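Kinesthetic vs remote demos for marker placement, two-arm cell
Teaching and Demonstration board, 9 replies hidden

ryota_y
Posted 27 October 2022
We are collecting demos for a pick-and-place policy, marker into a taped grid square. The plan was 400 episodes by hand guiding. After 68 I'm seeing wrist jitter in the joint logs whenever the operator reverses direction near the surface. Filtering at 6 Hz removes the jitter and also smears the grasp. Has anyone switched to remote control partway through and kept the early data?

kdonnelly
Check your payload setting first. If the gripper mass is off, the arm drifts in free drive and the operator spends the whole demo fighting it. That shows up at reversals.

ryota_y
Payload was re-identified in June, same gripper. Layout for reference, arm parked over the marker: 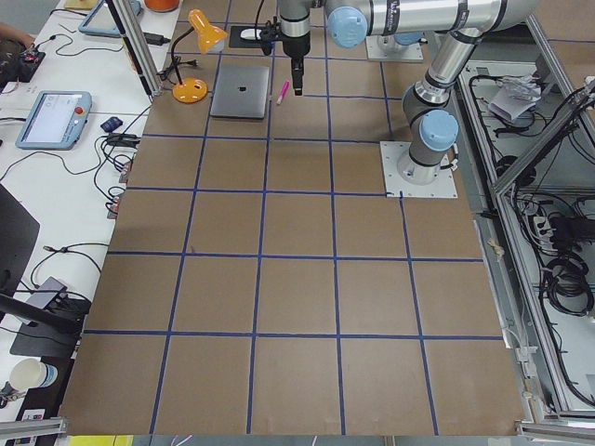 Reply 3
aoi.t
I'd clear the surface before recording any more. You have the laptop right beside the marker and a desk lamp on the same board. With hand guiding, the operator's arm also ends up in the camera view, and the policy will learn from it. Remote control fixes the second problem. The first is a housekeeping matter.

kdonnelly
Disagree on clearing it. A bare board gives you a policy that only works on a bare board. Move the clutter between episodes and log the positions by grid cell. The tape is already down.

aoi.t
Vary it by all means, but on purpose. A laptop left in one cell for 150 episodes becomes a landmark.

N_Ko
On the original question: don't mix the two sources without a flag. We did at Urkmont and the speed profiles were nothing alike. Remote demos had long pauses before the fingers closed. We trimmed the pauses, replayed everything at a common rate and coloured the plots by source to check the overlap. The grasp phase still didn't match, so we retrained on remote data only.

kdonnelly
Was that with force feedback?

N_Ko
No. Position only, leader arm on the bench.

ryota_y
Then I'll keep the 68 as a separate set and record the next 150 remotely, laptop moved every episode. Will post the reversal plots for both.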